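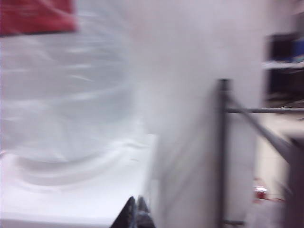 Packing and Storage board > Saving and reusing
Topic: Big clear plastic sheets – do you fold, roll or stuff?

fernhollow_kate
OK, I need to gush for a minute, and then I have a question. We moved into our place in Clarncombe in September and everything large came wrapped in plastic sheeting. The mattress, the sofa, the bookcase, even the ironing board for some reason. I kept all of it! I have used it under paint trays, over the tomatoes, over the sofa while the ceiling was being sanded, and as a splash mat for my nephew's birthday slime. It is the most useful stuff in the house and it was free.

The question is how you store it. I have tried folding it on the dining table and it slides all over the place, puffs up with air, and by the third fold it has turned itself back into a cloud. Right now it lives in a heap behind the dryer. Help!

Pegboard_Dan
Roll it. Always roll. Save the cardboard tube from wrapping paper, lay the sheet out flat, fold the long way until it's a bit narrower than the tube, then roll from one end and push down as you go so the air runs out the far end. Two rubber bands and you're done. I have one from a couch I bought in college and it's still going.

mossandtwine
Folder here, sorry Dan. Rolls fall over, rolls roll off shelves, and you can't stack them. What you want is a towel on the table first. The plastic grips the towel and stops skating around. Fold in half, sweep your forearm across from the fold to the open side, fold in half again, sweep again. Mine end up the size of a dinner plate and I keep them in a magazine file.

fernhollow_kate
The towel!! Why did I never think of a towel. Trying that tonight.

Pegboard_Dan
You can't stack rolls if you stand them in a bucket, no, but why would you need to. Bucket in the corner, pull out the one you want. Folded plastic gets hard creases and that's where it splits.

mossandtwine
I have never had one split on a crease. I've had them split where somebody taped them to a door frame and then yanked the tape off.

Pegboard_Dan
Fair, I have done that. More than once.

gristby_gardener
Stuffer reporting in. I push mine into an old pillowcase like a sleeping bag and hang it on a hook. Takes ten seconds. It comes out wrinkled but I'm putting it over lettuce, and the lettuce has not complained. I love this topic by the way, I have 200 feet of the stuff in my shed out in Gristby and my husband thinks I'm hoarding.

Róisín Gallagher
Hi all, long-time reader. I worked in the packing room at Ó Dálaigh, the furniture movers, for years, and we handled this material all day. We rolled the new sheets and folded the used ones. A used sheet has tape bits and grit on it, and when you roll it the grit works its way along and scratches whatever you cover next. So lay it out, wipe it down, pick off the tape, and fold it with the clean side in. Then you know which side goes against the furniture.

Also please let it dry before you put it away. One damp sheet folded up for the winter and you will smell it in spring.

fernhollow_kate
Clean side in! I have been putting it down any old way, so my sofa probably had paint tray side on it at some point. Good thing it's brown.

How do you dry something that big, though? Mine sticks to itself in the shower.

Róisín Gallagher
Over a clothesline with a few pegs at the bottom corners, if you have a line. Indoors, over a door with a broom handle holding the two halves apart. You want air on the inside as well.

tallboy1371
Going to be the grump here. The thin sheets off mattresses aren't worth the trouble. They tear if you look at them wrong. I keep the heavy ones and take the rest to the store drop-off. I don't have a spare closet for plastic.

gristby_gardener
Thin ones make great seed tray covers! Cut them down with scissors and put a few in the drawer. I'd take yours if you lived closer.

mossandtwine
With tallboy on this one, a little. I keep two heavy and two light and pass on anything past that. Otherwise it takes over the house.

tallboy1371
Two and two sounds sensible. I could live with that.

fernhollow_kate
Update! Towel method worked on the big one. It took me three tries and I had to lie on it at one point, but it's flat and it's in a Cistari shoe box with the lid shut. The medium one I rolled Dan's way to be fair to everybody, and I have to say that was faster. The heap behind the dryer is down to the thin stuff and I'm cutting that up for seed trays this weekend.

Pegboard_Dan
Faster, you say.

mossandtwine
Ask her again when it rolls off the shelf.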